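The Sevex Correction

The drift in the Plosholm tide record began in April and was not large. Radka Petek found it while checking the winter figures against the harbor gauge at Makgate, which was older and read by a different office. The two stations were 115 kilometers apart on the same coast, and the difference between their mean levels had not moved in all the years both had been running. Now it was moving by 2 millimeters a month.

She reported it on the standard form. The reply from Gagnon, who ran the network, was that the Plosholm sensor should be cleaned and the entry closed.

She cleaned the sensor. It was a float in a steel pipe, with a wire running up over a wheel to an encoder. She drained the pipe, scrubbed the float, replaced the wire and checked the zero against the brass bolt set in the quay wall. The zero was correct. She refilled the pipe and let it run through a full spring tide. The drift continued at the same rate.

There were three possible causes. The sea at Plosholm was rising relative to the sea at Makgate, which could not go on for long without a current that would have been noticed. The encoder was faulty, and she had a spare. Or the brass bolt was going down, and the quay with it, in which case the gauge was working perfectly and the ground was wrong.

She fitted the spare encoder in the last week of the month. The drift continued.

To test the third cause she needed a level line from the bolt to a mark on rock. The nearest was the Sevex mark, on the hill behind the chapel, cut by a survey party whose field book was still in the office safe. The line was short and steep, and took 7 setups of the instrument going up and the same coming down. She ran it alone, moving the staff, walking back, reading, walking forward again. She started at six in the morning to avoid shimmer off the road and was finished by noon.

The two runs agreed to half a millimeter. She worked the reduction in the back room with the heater on, did it a second time from the bottom of the page to the top, and wrote the result in pencil.

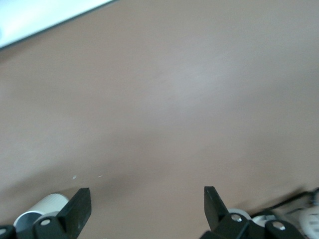
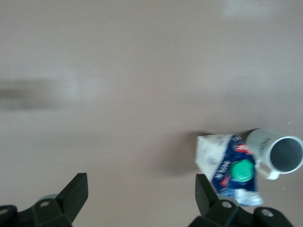 Two tabletops; the second with a crushed carton, mostly white and deep blue.

The bolt was 14 millimeters lower than the field book said it should be.

She considered the figure for some time. At the present rate it accounted for 7 months of settlement, which put the start in the previous autumn, well before the record showed anything. She pulled the autumn sheets. The departure was there, under the storm surges, small enough to have been smoothed out by the monthly mean. The dredging of the inner basin had started in the same period. The contractor's log gave the depth of the cut along the foot of the quay as 6 meters. The permit gave it as 4.

She telephoned Gagnon at two in the afternoon.

"Then apply a correction," Gagnon said. "Add it back to the readings. The series stays continuous."

"The correction grows every month."

"Then it's a linear correction."

"It's linear so far," she said.

There was a pause on the line. Gagnon asked whether the entry could be closed. She said that the entry for the sensor could be closed, and that she was opening another one, for the quay. He said the network did not have a form for quays. She said she knew that.

She wrote it on the back of the sensor form. She gave the level of the bolt, the level of the Sevex mark, the two runs and their difference, the date the rate had first become visible, and the two depths side by side, each with its source. She left out any opinion. She signed it R. Petek and made three copies, one for the network, one for the harbor office, and one for the safe, which she put inside the old field book at the page for the Plosholm line.

The crane on the quay was unloading timber. She walked past it with the staff over her shoulder, set the instrument up on the chapel side of the road, and took the first reading of the next run. The bolt had gone down by another tenth. She wrote down the time, 4:40, and moved the staff.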